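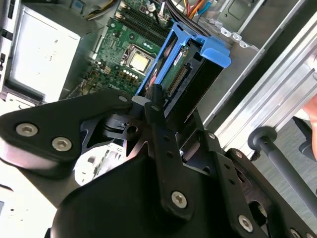 Victor Nyanda reckons I should leave the old tower in one piece and sell it complete. He left a comment under my last post to say that a working Dell with its drive bay, memory and processor all in place will always find a home, and that once you start pulling parts out you end up with a box of bits and no computer.

He has a point, but I had already started. I don't need a second desktop and the flat in Staveck doesn't have room for one. What I do need is the drive, or at least what is on it, and after that the rest can go for parts.

The drive sits in a bright blue plastic carrier with handle tabs at the end, so you can tell straight away which bit is meant to be handled. I like these carriers. My previous machine held its drives in with screws from both sides, and the far side could only be reached by taking off the other panel and lying the whole thing down. With the blue ones you squeeze the tabs and ease the carrier along. If it sticks, look for a cable before you pull any harder. I have torn the clip off a data cable that way and had to order another.

The connector runs along the side of the green circuit board, with a row of little gold pins. Keep your fingers off those. I also try to keep the drive level and not put it down with a bump, even on a desk. I fold an old tea towel in four and use that.

The cooler is off the processor as well, so the metal top is on show in its socket. I was going to wait until the files were safe, then got impatient. If you do the same, put the cooler somewhere you won't put your sleeve in it. The grey paste gets on everything. I clean it off with a lint-free cloth and a drop of isopropyl, working inwards from the edges.

As for what is on the drive, most of it is my uncle's slides. He scanned them himself over one winter, 1975 onwards, and there are over 130 of them in a folder called Maihi, after the boat. Half the file names are just numbers. Some of them I have on paper, but most I only have there, and I have been saying for years that I would copy them properly.

My plan for that part is simple. The drive goes in a Skodport dock, which is a plain plastic thing that plugs into the laptop, and I copy the folders across one at a time. I don't drag the lot over in one go. When something fails halfway through a big copy I never know where it stopped, and I end up starting again. Small folders first, then the slides, then the music if I can be bothered.

After that a second copy goes on a Prinia stick that lives at my sister's – she has a drawer for such things.

Once I have opened a few files from each copy and I'm happy, the drive gets wiped and goes back in its carrier. Victor may still get his way. If it all goes back together I'll list the tower whole and see if anyone bites. If not, the memory should be worth posting, and the processor too, provided the pins in the socket stay straight. The case I would give away. It's heavy and the postage would be more than it's worth.

Things I still need to get before February is out: a new tube of thermal paste, an anti-static bag for the memory, and a small box with a lid for the screws. There are 11 in a saucer on the windowsill at the moment and I've knocked it once already.

I was asked last time which screwdriver I use. It's an ordinary Phillips with a magnetic tip, from the market. The magnet is very weak, but it will hold a case screw if you keep it pointing down.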